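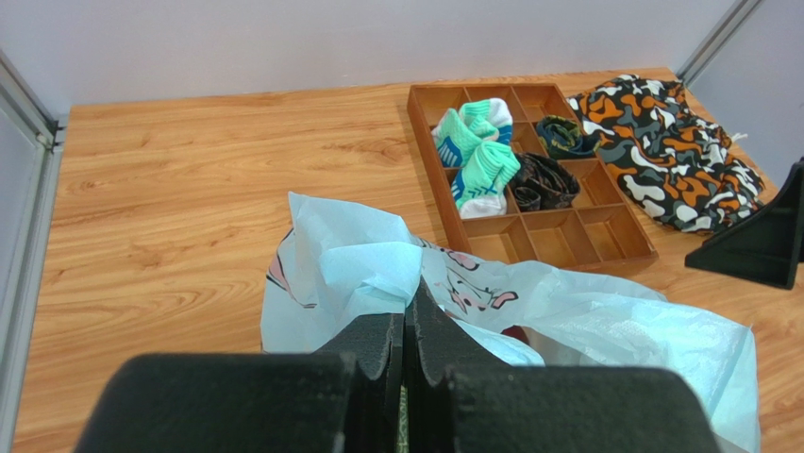
Farzana Khondokar
Contributing editor, Household and Daily Life

Sock folding is the practice of storing socks in pairs, so that both socks of a pair stay together between washing and wearing. The most common methods are the roll, the flat fold and the cuff fold.

In the roll, the two socks are laid one over the other and rolled from the toe up to the opening. Rolled socks can stand side by side in a drawer or in a tray with compartments. In the cuff fold, the opening of one sock is turned over the whole pair. This holds the pair firmly, but many writers on housekeeping advise against it, as the elastic stays stretched during storage.

The subject was treated at length in the Derkside Household Manual, which gives 94 pages to the care of stockings and socks. Its author, Daichi Sekiguchi, recommended the flat fold for wool and the roll for cotton. A later edition from the Clurgate press dropped the chapter on stockings and has 300 pages in total.

Unpaired socks are usually kept apart until the next wash.

See also: Darning; Laundry; Hosiery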